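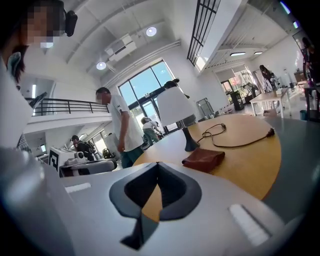
Been using the Mavent press training kit since February, so time for a proper write up. It's aimed at small law firms who get rung by local reporters and haven't a clue what to say. You get a ring binder, 31 prompt cards, a set of recorded mock calls and a login for the practice timer. We're a two solicitor office in Birngate, mostly crime and a bit of licensing, and our last go at talking to a paper was a disaster. The binder says to rehearse somewhere that doesn't feel like court. A round table and a lamp with a white shade will do it, no big desk to hide behind, and I'd say that's the best bit of advice in the whole box.

Cards first. They're good. Each has a nasty question on the front and three ways of answering on the back, one of them deliberately awful. "Did your client show any remorse?" is card 5 and it caught me out badly. You want to defend the client, you start explaining, and suddenly you've said something the other side can quote back. The back of the card just says stop after the first sentence. Simple but I needed telling.

Mock calls less good. Three of them, all the same actor as far as I can tell, and he's far too polite. Real reporters ring at ten to six with a deadline and they've already written half of it. Gaurav Lodhi at Bhardwaj had the older version and reckons the calls were tougher then. Would like those back please.

The timer is fine. Counts you down from 20 seconds, beeps. You could use your phone.

Binder is where the money went I think. Nice thick pages, clear headings, a decent chapter on what you can and can't say while a case is live. It does keep telling you to check your own professional rules, which is fair enough but I'd have liked a one page summary to pin up. The chapter on telly is thin. Wear plain colours, look at the interviewer, dont swivel in the chair. That's more or less it. Nothing on podcasts at all.

Also the index is wrong. "Family statements" sends you to the page on invoices. Emailed them, got a corrected sheet back in 2 days, so credit for that.

Compared with the Estevham day course, which a colleague went on: that's better if you freeze up on camera, becuase somebody plays the interviewer and doesn't let you off. But it's a whole day out of the office, and you come home with a handout and not much else. With the kit we do more than 3 cards over lunch and get back to work.

Good: the cards, the live case chapter, quick replies from support.
Bad: soft mock calls, index, hardly anything on telly.

Would I buy again? Yes for the cards. If they sold those on their own I'd skip the rest. Trainees liked it too, once they stopped giggling at the awful answers.

4 out of 5. Will update if the new calls ever turn up.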